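Chapter 11
What a Safety Rule Can Promise

Most plants that buy a robot also buy a binder. The binder at Hedstead ran to 928 pages, and when Marcelle Leblanc asked the night shift which parts they used, they named the speed limits and the lockout steps. The rest had been signed for and shelved.

A rule is only as good as the test behind it, and many tests are now run in simulation. That saves money. It also lets a vendor pick the room, the furniture and the objects, then report a pass.
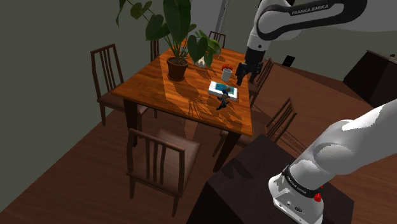

Ruppert's 1,942 clean trials, quoted in sales talks ever since, came from 15 layouts its own staff had drawn up. Is that evidence? It is some evidence. It says little about a worker who reaches in early.

This chapter asks three things of any standard: who wrote it, what was measured, and who checks afterward. Section 11.1 starts with stopping distance, where the numbers look firmest and the arguments are worst.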